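**Session 6 handout: two arms, one kitchen table**
Wed 7 October, room 321

Welcome back! Last week was all single-arm work, and most of you got the hang of leading the arm through a pick without jerking it. Today both arms are on, which I've been looking forward to since August. It's a much livelier problem (and a much more crowded table).

## What we're working on

The task set is called Lodevora, after the café where Mojtaba Arabzadeh and Marcela Kubíček first wrote the list of jobs down. There are 16 jobs on it and we only want 2 today:

- plate handling: get both grippers to a plate of food and hold it level
- fruit sorting: pick a lemon or a lime and put it on the board

Read both before you choose. The plate job looks easy on paper, but a plate held from two sides is one object with two opinions about where it should go. If the left arm moves a touch early, the food slides. Fruit is kinder to beginners: it's firm, it's bright, and the worst that happens is it rolls away from you.

## Before you switch on

1. Home both arms, left first.
2. Run your hand along each cable and check it has slack at the elbow. The cables do get caught when an arm folds right in.
3. Say "moving" out loud before you move. Yes, every time!
4. Agree who has the stop button.

## Approaching the plate

Bring each gripper in low and from its own side, so the two never have to cross. Stop just short, look at both sets of fingers, and only then close. I'd like you to think about three distances:

- fingers to food
- fingers to rim
- wrist to whatever is standing behind it

The last one catches everybody. We watch the fingers so closely that the wrist goes wandering off into the bottles.

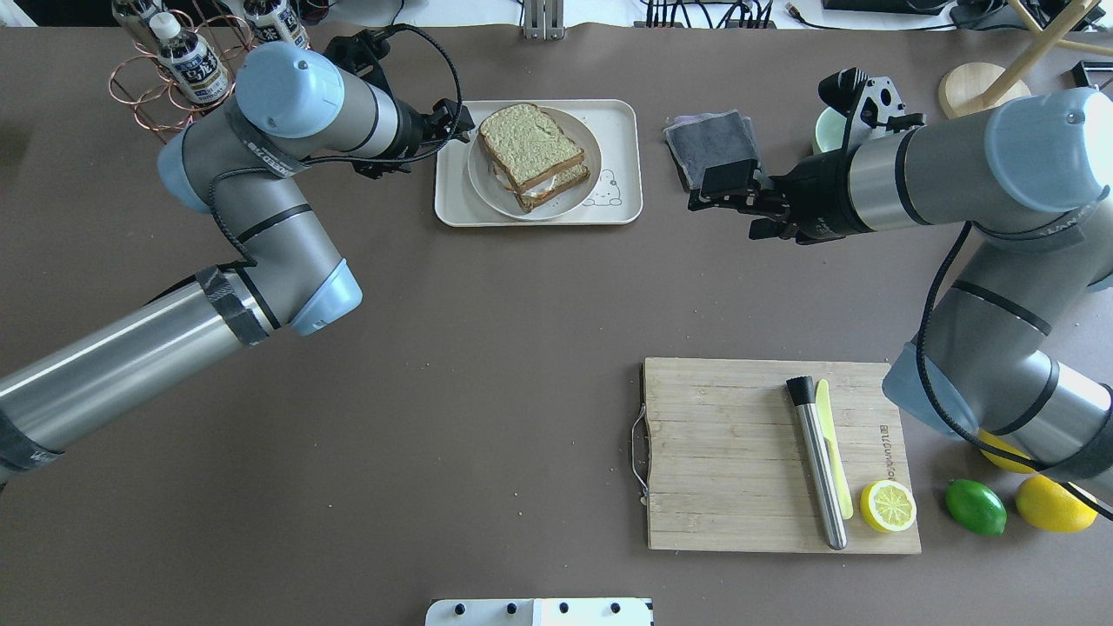
Once you're happy with the approach, try it again with the plate turned a little, then with the tray shifted a few centimetres. A demonstration that only works from one starting place won't teach the policy much, so please do vary things. Small changes are plenty.

## Write-up

One page per pair, in the shared folder under Okero. Note your job, where each arm started, and any run you threw away and why. I love the thrown-away runs, they're often the best reading!

For next time: skim the Bravum notes on grip force, sections 2 and 6, and bring one question about slipping.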